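Saturday, late

My hands smell like the rubber grips and I've washed them twice. I'm sitting on the edge of the bed with a cup of tea going cold because I want to get this down before I sleep, and because Rodica Sima told us all to keep a diary of our sessions and I have been terrible at it since the start of June. So, dear diary, sorry, I'm back!

It was my first full day of teaching by hand. Up to now I'd mostly done the remote kind, sitting at the desk with the controller and steering the arm while it lagged half a breath behind me, which always made me feel like I was trying to thread a needle through a mail slot. With the hand-held gripper you just hold the thing and do the job yourself, slowly and nicely, and the robot is meant to learn from what the gripper's camera saw. Emanuel Tănase set me up, checked my grip, told me to drop my shoulders (I never know they're up until someone says so), and left me to it. 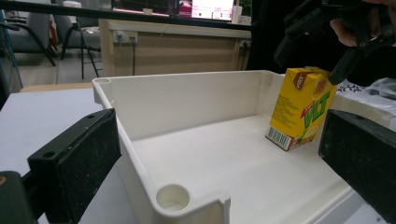
Groceries were the task, and I liked it right away, probably because I've been packing and unpacking groceries for my whole grown life and finally somebody thinks it's a skill. You take the shopping and you move it between the bag and the tray, one thing at a time, with a gripper in hand, and you try to move the way you'd want a careful machine to move. I had a soft spot for the yellow VITA carton with the big green VLT on it and the lemon slices down near the bottom. It stands up tall, and with a gripper tip against its top corner it leans a little, and I found myself talking to it under my breath like it was a toddler on a step. Roxana Bratu heard me and laughed, and then a while later I heard her doing the very same thing with hers, so there.

What I hadn't understood is how much I hurry. Emanuel played back one of my morning takes and there I was, swooping in, closing too early, opening again, swooping in from the other side. He was kind about it. He said if I dither then Pelow will learn to dither (Pelow is what we call the arm, after Roxana's old neighbor's dog, I think, though I've heard two versions). So after lunch I made myself breathe out before every grab, and I decided where the fingers were going before I moved them. My takes got slower and duller to watch and he said they were much better. My mother used to say the same about my driving.

Lunch was Floarea Dumitrescu's bean soup, by the way, brought in a jar as big as my head, and I had seconds. She did the Hodoroagă set last month, all folded towels, and says she still folds towels at home in that funny slow way with her elbows tucked in.

The bag was the hard part. A carton stays a carton, but a bag is a different shape every time you so much as look at it, and with those two blunt black fingers you can't feel whether you've got one layer of plastic or four. I threw out 13 takes on the bag alone.

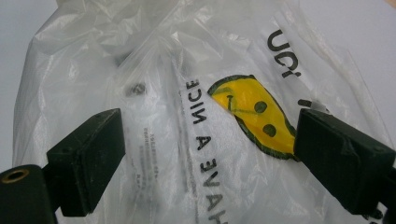
Me versus the bag. "HAVE A NICE," it says, backwards, and the smiley has gone all long like a leaf.

I did get kinder toward it by the end. Paula Marinescu showed me how she comes in low and lets a fold of the plastic settle between the fingers before she closes, and doesn't chase it if it slides. I tried that and my next few were keepers. The counter on the wall said 2181 for the whole group when I signed out, and nearly a hundred of those are mine, which made me stupidly proud on the bus.

My wrist is sore. I'm going to ask Rodica whether I can swap to the left hand for part of the next session, or whether that would muddle things. Also must remember to bring Floarea's jar back, and my own cushion for the chair.

Tea's stone cold now. Off to bed.

Recent entries
The day the controller lagged
Towels with Floarea
What Rodica wants in the notes
First look at Pelow
Rain, and no session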